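Diltley Forum on Trade and Foreign Policy
Minutes of the July meeting

Present: Raquel Neves (chair), Custódio Lobo (minutes), members of the Sanctions and Trade Reading Group, two guests from the Clindon branch.
Apologies were noted as received by email.

The meeting opened at 6:15 p.m.

1. Minutes of the previous meeting

Approved with one correction. In item 4, "customs union" should read "customs agreement." The Clindon guests asked for the corrected copy and it will be sent to them with these minutes.

2. Paper for discussion: Turkey, Armenia and the closed border

Raquel Neves presented her draft on the land border between Turkey and Armenia, which has been closed to regular trade since 1993. The draft argues that the closure has shaped Armenia's trade more than any tariff has, as goods moving between the two countries have usually gone by way of Georgia. She described the added cost to small exporters and the dependence it creates on a single road route north.

Members discussed the section on Azerbaijan. Several felt the draft treats Turkish policy as if it were decided only in Ankara, and that the tie to Baku needs more than the one paragraph it has now. Raquel agreed to expand it. She does not want the paper to become a history of the Karabakh conflict, and the meeting accepted that.

Custódio Lobo asked about Iran. Armenia's southern border is its other open land route, and he thought readers would expect to see it treated next to Georgia. He suggested a short section comparing the two routes – road conditions, winter closures, the kind of goods carried. Raquel said she had material on this and had left it out for length.

There was a longer exchange on whether reopening would favor Armenian producers or mostly bring in cheaper Turkish goods. No agreement was reached. The draft will set out both views and say which evidence each one rests on.

Length of the draft was raised. It stands at 2173 words before notes. The meeting agreed it may run longer if the Iran section is added.

Action: Raquel to circulate a second draft before the next meeting. Custódio to send her his notes on the southern route.

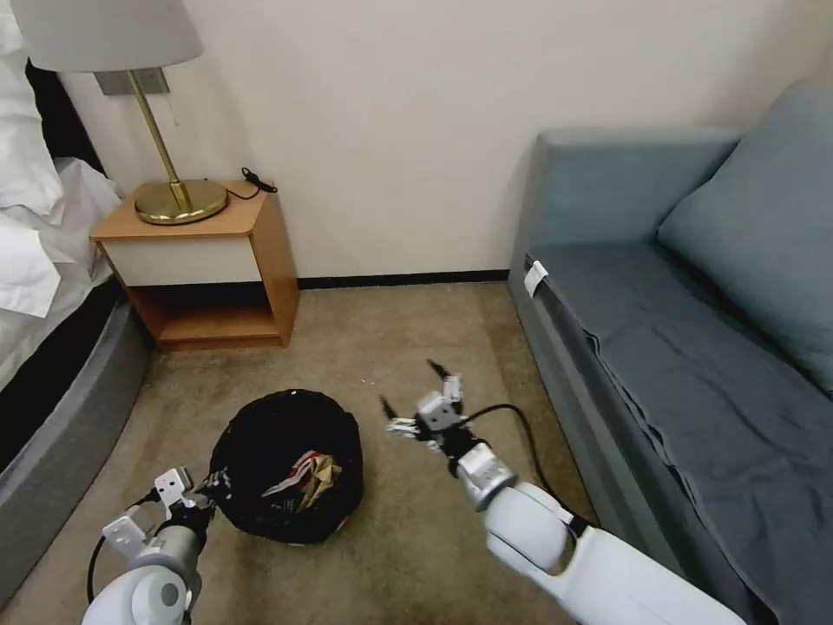
Wastebasket on the bedroom carpet, with a black liner.

3. Reading list

The Magalhães list on small states and transit trade was reviewed. Members found the first half useful and the second half dated, especially the items on the Caspian. It was agreed to drop the chapters on pipeline politics and replace them with something on rail freight. Suggestions should be sent to Custódio.

One of the Clindon guests offered to lead a session on landlocked states in general, with Bolivia and Nepal as the main cases. This was welcomed. The chair asked that it be kept to one evening and that the reading be short enough for people to finish.

A member asked whether the group should read more in translation. Most of what has been read this year was written in Washington or London. The chair will ask the Clindon branch for its list of translated articles from Turkish and Armenian newspapers.

4. Public talk

The talk on Central Asian trade corridors will go ahead in the Jumeck building. The room is confirmed from 7 p.m. The speaker has asked for a projector and a map that can be read from the back row. The old wall map shows borders and capitals only, with no rail lines, so a printed one will be ordered.

Questions will be taken in writing during the talk and read out by the chair. Last year's practice of taking them from the floor led to speeches and the second half ran late. Two members disagreed with the change and asked that this be recorded.

Action: Custódio to order the map and confirm the projector with Jumeck.

5. Newsletter

The newsletter now goes to 157 addresses. Items are due a week before it is sent. The chair asked that contributors keep to the agreed spelling of place names, and where two names are in use, give both the first time. A style sheet exists and will be sent out again.

It was proposed that the summary of each meeting's discussion be printed without the names of speakers. Agreed. The full minutes will continue to carry names where an action is assigned.

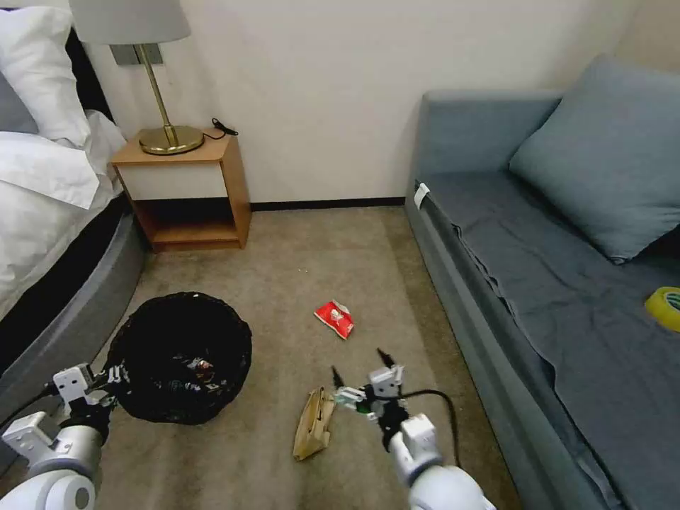

6. Any other business

The Clindon branch has asked whether the two groups could share one reading list from the fall. Members were generally in favor. The point was made that Clindon meets more often and gets through more material, so a shared list would have to mark which readings are essential. Raquel will reply and bring a proposal back.

A member asked for a short note explaining the difference between primary and secondary sanctions, as the terms were mixed up in the last discussion. Custódio will write one page and circulate it with the next agenda.

7. Next meeting

Same room, 6:15 p.m. The main item will be the second draft of the border paper. Comments on it should reach Raquel beforehand in writing.

The meeting closed at 8:05 p.m.

Minutes taken by Custódio Lobo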